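Rekora Cell Planner, six weeks in

Posted Fri 19 November by Adhiambo Tanui

I set up one robot cell for a living. One arm, one gripper, one table, and a rotating cast of objects that people would like picked up without being crushed. Rekora is the program I now use to lay that cell out on screen before I go near the real bolts, and it costs $292 per seat per year, paid up front, with a cheerful email to tell you that you've paid.

Installation took an afternoon, most of it spent on the license manager. Rekora wants to talk to its server every time it opens. If your shop network is as moody as ours, you will get to know the gray waiting window very well. There is an offline mode, found under Account, then Preferences, then Account again. Turn it on first.

Once it runs, it's good. You pick an arm from the library, give it a base, drop in a table and start moving things. The base offset is the part I care about, and Rekora lets you type it in, drag it, or read it from a file. I measured our pedestal twice with a steel rule, typed the numbers, and the rendered arm landed where the real one is, give or take the thickness of the rule. The old package, Naten, could do this too, provided you enjoyed editing text files and had no plans for the evening.

Gripper setup is where most of my time goes, so most of my complaints live there. The tool center point defaults to the wrist flange. Forget to change it and the program will calmly plan to drive your fingers through the tabletop. It does warn you, in pale yellow text on a white panel. I entered our finger length, set the closing direction, saved the tool, and found the next morning that saving a tool and saving it to the project are two separate buttons. They look the same. One has a tiny folder on it.

The collision check is the best thing in the box. I ran 2,042 approach moves overnight and got back a plain list of the ones that clipped something, each with a link that jumps to the offending pose. Elbow against pedestal was the big repeat offender. I turned the base a few degrees in the model, ran it again, then went and turned the real one. That's a morning with a hex key, and I'd have spent most of a week finding it by ear.

Maintenance features are thinner. There's a log where you can note belt checks, joint brake tests and the date you last re-zeroed, and it will remind you when one is due. It reminded me 14 times in one day about the same brake test. Support (a patient person, two time zones off) said to delete the log and start over. I did, and it has been quiet ever since, which worries me in a different way.

The Shemweta add-on imports scanned parts. I haven't bought it. The Masumell add-on gives you nicer shadows, and I haven't bought that either, though the salesman clearly felt I was a shadows kind of person.

Would I renew? Yes, with a sigh. Small shops with one arm will get their money back the first time they don't crack a finger. If you have a wall of arms and a staff to tend them, you probably own something better and pricier.

Last note, on approach height, the setting I fiddled with longest. Rekora keeps one clearance value for the whole project, and I'd like one per object. A low value suits something thin and flat, like the white plate under the fingers in my test layout, where the gripper only has to come straight down. The same value makes me nervous anywhere near the tipped navy jar or the toy fire truck, both of which stand a good deal taller than a plate. For now I keep two copies of the project, one called LOW and one called CAREFUL, and I have already opened the wrong one twice.

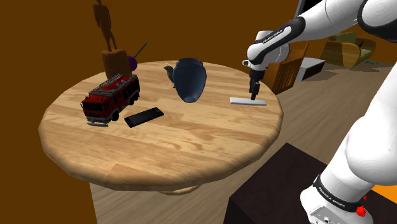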